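How to Sort a Bin of Tape Measures (and Whether You Need the Bin at All)

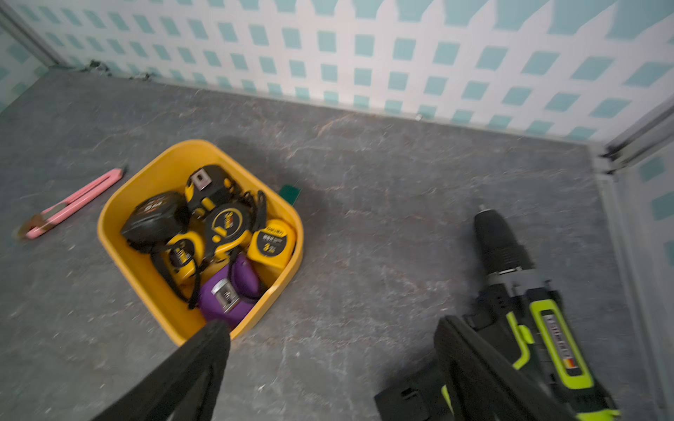

Mundach Shed Notes, Issue 200, page 2

Every article on tidying a workshop begins by telling you to buy more storage. I'm not convinced. Most of the sheds I've helped sort out had plenty of storage and far too many tape measures, and a nice yellow bin does nothing for the second problem except give it a colour.

Still, a bin is better than the floor, and if you own more tapes than you have hands, it's worth an afternoon. The method below is mostly mine, with corrections from Gifty Amoah, who fitted out kitchens for years and has little patience for anyone's system, mine included.

What you need

The bin, a rag, a small brush, a steel rule you trust, a marker and some light-coloured tape for labels. Skip the label maker. I bought a Wuline one in March and have used it twice, both times to label itself.

Step 1. Empty the lot

Tip everything onto a bench or a clear bit of floor. If your tapes have wrist straps, lift them out as one clump and untangle them afterwards. Pulling at a single case only tightens the rest. Black straps are the worst for this, as you can't tell which loop belongs to which tape once they've crossed over each other.

Keep knives and drills out of the pile. A utility knife parked beside the bin while you sort is fine, but it shouldn't end up in there among the straps, where you'll be feeling about with your fingers.

Step 2. Test them before you get attached

Pull each blade out to 300 mm and lay it against the steel rule. Check it hooked over an edge, then check it pushed up against something. The end hook is meant to slide a little — that's to allow for its own thickness — so don't glue it or hammer it tight, whatever your neighbour says. If the hook is bent or the first few numbers have worn away, that tape is finished for accurate work.

I keep reading that you can "recalibrate" a cheap tape by bending the hook. You can certainly change the reading. Whether you've improved it is another matter, and by then you've spent longer on it than a new one would cost you in wages.

Step 3. Clean the blade

Draw it out, lock it, and wipe it back towards the case with a barely damp rag. Let it dry fully before you let it in. Brush the grit away from the mouth of the case. Various people swear by a spray called Brarkska for a smoother return. I tried it on one tape and a dry rag on another and couldn't pick the difference. Tymofii Kravchuk says he can. He also sells it.

Step 4. Decide on lengths

A 3 m tape goes in a pocket and does most indoor jobs. A 5 m is the one you'll reach for in a room. If you have several of the same length, keep the two best and give the rest away, or put one in the car and one in the kitchen drawer.

Colour helps more than I wanted to admit. A purple tape gets found. The yellow and black ones all look alike in a heap, so put a strip of labelling tape on the case with the length written large.

Step 5. Pack the bin

Stand the tapes on edge if the bin is deep enough, with the length facing up. If it isn't, lay them flat in a single layer. Fold each strap back on itself and tuck it under the belt clip. Straps you never put your wrist through can come off altogether.

If they only go in by being wedged against each other, you've kept too many. Go back to step 4. The Jitpraphai stacking inserts sold for this purpose take up about the space of another tape, so I can't see what they solve.

Put the bin somewhere you pass on the way out, at waist height. On the floor it will fill with screws.

Last checked 8 July 2025. Gifty still disagrees with me about removing the straps.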